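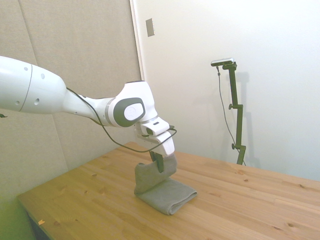 Figura 1. Paño gris sobre la mesa de madera clara.

1. Introducción

El trabajo estudia cuánta agua retienen los paños de cocina según su tejido y cómo cambia esa capacidad con los lavados. Partimos de una duda de clase: si un paño nuevo seca peor que uno usado.

2. Materiales

Compramos paños de tres marcas: Pullum (rizo de algodón), Belell (nido de abeja) y Vestergaard (lino liso). De cada una cortamos piezas cuadradas del mismo tamaño y rematamos los bordes a máquina. Usamos una balanza de cocina, una cubeta y el programa corto de la lavadora a 40 grados, sin suavizante.

3. Procedimiento

Pesamos cada pieza en seco, la sumergimos un minuto, la dejamos escurrir colgada de una pinza y volvimos a pesarla. Repetimos la medida tras 6 lavados. Los datos se anotaron en noviembre en una hoja compartida.

4. Resultados

El rizo de Pullum fue el que más agua retuvo: 137 gramos por pieza después de los lavados. El nido de abeja quedó en segundo lugar. El lino empezó muy por debajo de los otros dos y fue el que más mejoró. Una pieza de Belell se deshilachó y no se incluyó en la media.

5. Discusión

Creemos que el apresto de fábrica explica la diferencia entre paños nuevos y lavados, aunque no lo medimos por separado. El tiempo de escurrido se controló con el móvil y pudo variar unos segundos entre piezas. Faltaría repetir la prueba con agua caliente y con un tejido de microfibra.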